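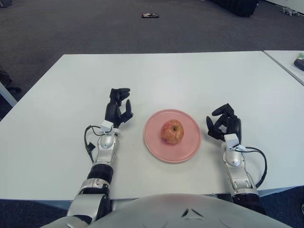

Galleries > Tableware > Plates in Use

One Plate, One Apple

The pink plate has been part of the Narndale tableware pages since June, and most of the mail it gets asks about size. People want to know whether it is a side plate or a dinner plate, and what it looks like with food on it. The measurements are on the product sheet, but a fruit everybody knows is easier to judge by. So this gallery uses a single apple and a plain white table.

The plate is round and fairly flat, with a raised rim. The color is a pale pink that leans toward salmon in some light. There is no pattern on it. We left off the napkin and the cutlery so the color has only the white tabletop to compete with.

Apple beside the plate

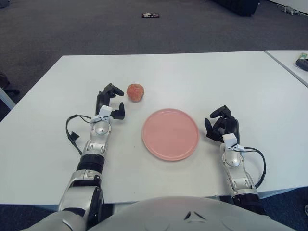
A red apple against pink could easily look like too much, but the two colors are far enough apart to work. The skin has orange in it as well, and that helps. If you keep fruit out on the table between meals, a plate like this one can stay out with it. Green apples and pears should be a stronger contrast. We plan to try both in the next Pladetti gallery.

Plate with nothing on it

The rim is the part worth looking at. It is low, but it picks up a lighter tone along the edge, so the outline stays clear on a white table. On a dark table you would notice the color first and the rim second. The middle is plain all the way across.
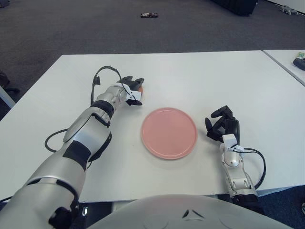
Apple on the plate

One apple leaves a wide band of pink on all sides. That is plenty of space for a sliced apple and some cheese, or a sandwich cut in half. For a family fruit display you would want a bowl, and the Funden page has several deeper ones to compare.

We set the apple stem end up. It sits more steadily that way, and the yellow streaks in the skin show better. 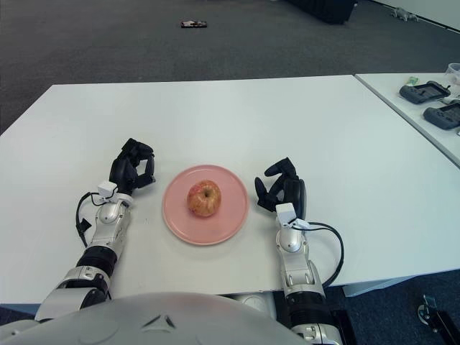
For everyday use we would put this down as a breakfast and snack plate. Readers who want a full matching set should look at the Pangaribuan gallery, where plates and bowls are shown together in several colors. White, gray and pale wood tables all suit the pink. A bright tablecloth probably does not.

Tags: plates, pink, fruit, table setting, plain tableware

1513 views | 782 likes | 2 comments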